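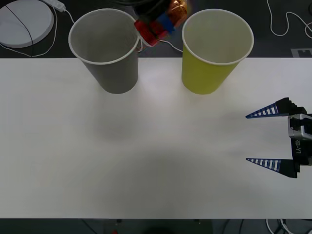 Gripper open at the right side of the table, gray and yellow cups at the back.

Jorkano Tapered Finger Set

The Jorkano is a set of long, pointed fingers for parallel grippers. The ribbed inner face gives a little when it closes on something round, so paper cups and drink cans can be held at low force. Baoshan Xie drew the first version at the Solter shared workshop and still prints every set there.

Sold in pairs. A two-arm setup needs two pairs.

Specifications
Opening, fully apart: 153 mm
Weight per pair, with base blocks: 189 g
Suggested top load: 200 g
Screws: M3, included

What's in the box
Two fingers
Two base blocks
Eight screws and a hex key
Drilling template on paper

Fitting
Take the power off the gripper before you start. Bolt the base blocks on first, leave the screws half a turn short, and slide the fingers in until they stop. Close the gripper by hand to check that the tips meet, then tighten. Run the open and close calibration again after any change of fingers.

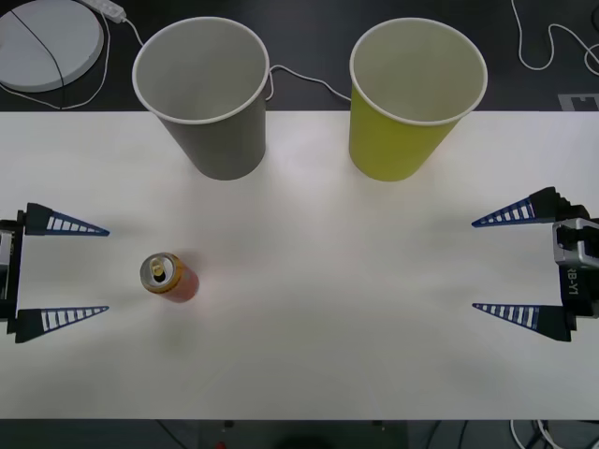 Both grippers open, can on the left half of the table.

Table setup
A plain white matte top works well with an overhead camera. Wichai Sriwong runs his cup and can routines at 70 percent speed and goes up from there once the grip points are saved. Full cans are over the suggested load.

Spares
Single fingers and base blocks can be ordered separately. The older Cai base block does not fit this version. Orders placed through Dindness ship with the same screws.

Page updated 19/09/2018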